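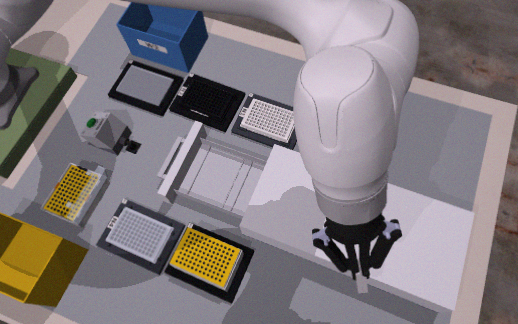

Around the Neighborhood

Clearing Out the Craft Cupboard, One Shelf at a Time

26 Apr 2025

If you have been in the back hall at Flandham lately you will know that the craft cupboard has been threatening to come and meet us. The door has needed a shoulder to close it since December, and when Duyên Cù opened it last month to find the good scissors, a whole bag of felt squares slid out and landed on her feet. She took this as a sign, and so did the rest of us.

So we had a sorting evening, and what a nice evening it was! Haris Vukčević brought his apricot cake (two of them, bless him) and we started on the top shelf, where the yarn lives. I had no idea we owned so much of it. A good deal was in lovely condition and has gone back in by weight, with the thick wools on the left and the baby yarns on the right. The tangled ones went home with Duyên, who claims to enjoy that sort of thing in front of the television.

The middle shelf took longest, mainly on account of the buttons. We found a cookie tin full of them with a note inside saying "from Mother's coats," and that slowed everybody down for a good half hour while we passed them back and forth. If the note is yours, please tell us. The tin is safe in the office, and we would dearly like to hear about the coats. 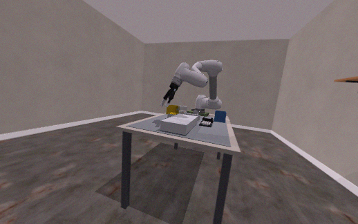 White arm over a gray tabletop, with a yellow block below.

Paper and card came next. Anything faded along the edges has gone in a box marked for the Saturday children, who don't mind a bit, and the clean sheets are lying flat on the bottom shelf where they should have been all along. Please keep them flat - standing them on end is how we got the curl in the first place. We said goodbye to 40 dried-up markers, and Haris tested every last one on the back of an old Numetti catalog before he would let it go.

We do have some things to give away, and you are very welcome to come and look through them any morning the office is open. There is a quilting hoop, plenty of knitting patterns from the days of big shoulders, a half-used bag of toy stuffing, and nine balls of a mustard yarn that I keep hoping someone will fall in love with.

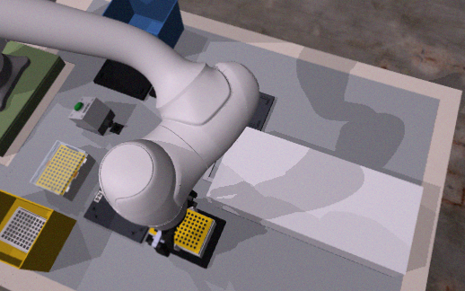 What We Could Still Use

Sharp fabric scissors, first of all, as the good pair never did turn up. After that, clear jars with lids that fit, plain cotton in any color, and a glue gun if you have one sitting idle. Drop them at the office or hand them to Duyên at the knitting table.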